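Paper for folding big stuff - what are you all using?
Papercraft & Folding > Materials

skevgate_folds
Posted in October
OK so I've gone down a hole with large sheets and I need opinions. I've been on a lavender kick for weeks and I can't settle on a weight. Too thin and the long flaps flop over, too heavy and the creases look chewed. My last sheet was 495 mm on a side and I fought it the whole way. Pics first, questions after.

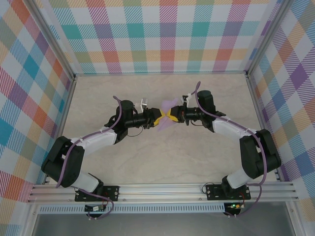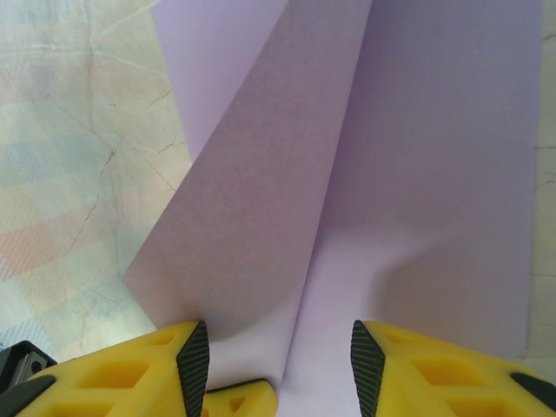 Lavender in both, second one is the close-up with the diagonal flap standing up.

What I want is a diagonal that stays crisp when the flap is lifted, without the flat half puckering near the pinch. Anyone solved this?

Burnero
Love the color! And that edge on the flap in the second pic is really sharp. I'd go lighter though, I think you're overthinking the weight. I fold Bandara mulberry sheets and just score first with an empty ballpoint.

Kam-wah Lam
Disagree on going lighter. On a big sheet the paper has its own ideas, and thin stuff bends wherever you're holding it. Look at the bottom of the second picture, there's a soft bulge right by the pinch. I'd go heavier and make the crease in two passes - light one to place it, then a hard one with a bone folder.

Burnero
Heavier cracks on the second pass. I've thrown out a stupid amount of paper learning that.

Kam-wah Lam
Depends on the grain! Cut your square so the main diagonal isn't fighting it. OK yes, every diagonal fights it a bit. But some brands are way worse.

wosau_paper
Is it just me or does it look a little speckled on the flap? I had a pack like that and it took a crease fine but showed every fingerprint. Also jealous of the plaid walls in the first pic, my craft room is landlord beige.

skevgate_folds
Ha, the plaid is very cheerful. And yes, faint speckle, I kind of like it. Haven't noticed prints yet but now I'm going to look for them, thanks a lot.

Chin-lung Chu
Try a humidity trick before you buy anything. Leave the sheet out overnight in the room where you fold. I used to open a pack and go right at it and got waves every time.

Burnero
Waves I'll give you. Still say lighter.

skevgate_folds
Going to leave a couple out tonight and try both weights tomorrow. If the heavy one cracks I'm blaming Kam-wah.

Kam-wah Lam
Fine by me - which side are you scoring on, by the way? Inside of the fold or outside?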